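In Defense of the Long Breakfast

My grandmother kept a kitchen in Orkside where breakfast began before anyone was properly awake and ended, as far as I could tell, whenever the first person stood up to think about lunch. I was a child then and believed everyone lived this way. Coffee went around, somebody's letter got read out loud, my uncle argued with the radio, and if you had somewhere to be, well, you were pitied for it and handed something in a napkin.

I have been thinking about that kitchen since January, when I moved into a smaller apartment and had to decide what to do with the table. The sensible thing was to sell it and put a couple of stools at the counter. My friend Vlastimil Jurčo, a generous man who eats his cereal over the sink, told me I'd never miss it. I kept the table. It takes up half the room and I bump my hip on it nearly every morning, and I would like to say a few kind words on its behalf.

What I think we lost when we started eating on the way to things is the dull talk. I don't mean the big talks, which people still manage to have in cars and on front steps and at two in the morning. I mean the talk about whether the neighbor's dog is looking thin, and did you ever call the dentist, and what was that song. You can't schedule that kind of conversation (I have tried, with my own sister, over the phone, and we both sat there like people waiting for a bus). It needs a table, and hands that are busy with something else. 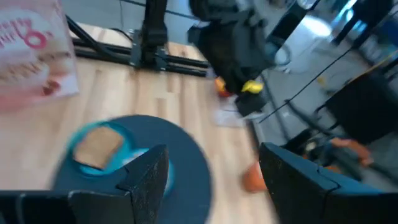
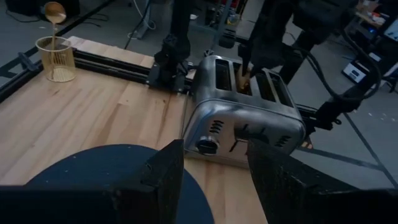
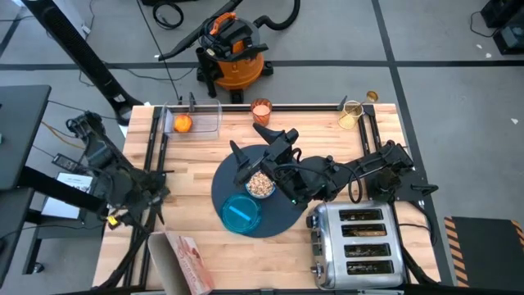

My sister and I grew up as fast eaters, in spite of our grandmother's best efforts, and it took me until well past 40 to slow down. Part of the cure was simply putting more things out. A toaster with four slots, like the steel one standing on the wood there, belongs on the table itself as far as I'm concerned, so that whoever wants another slice can reach over and make it without leaving the conversation. The same goes for a small clear bowl of something to pick at. People will stay seated a surprisingly long time if there is something left to pick at, and I say this as a person who once stayed for 2 hours on the strength of a dish of almonds and a story about a flooded basement.

I know the objections. Mornings are short, children have to be shoved into coats, and plenty of people work hours that make a leisurely breakfast sound like something out of a magazine. I worked those hours myself for 16 years and ate more bananas at red lights than I care to remember. So let it be supper, or Saturday-style pancakes on whatever day you happen to be off, or a pot of tea at ten at night. My grandmother wouldn't have minded. She only minded people eating standing up, and she minded that a great deal.

Vlastimil came over last week and sat down with his coat still on. He had toast, and then he had more toast, and he told me about his mother's garden in Droltaria, which in all our years of friendship he had never once mentioned. Apparently there were plums.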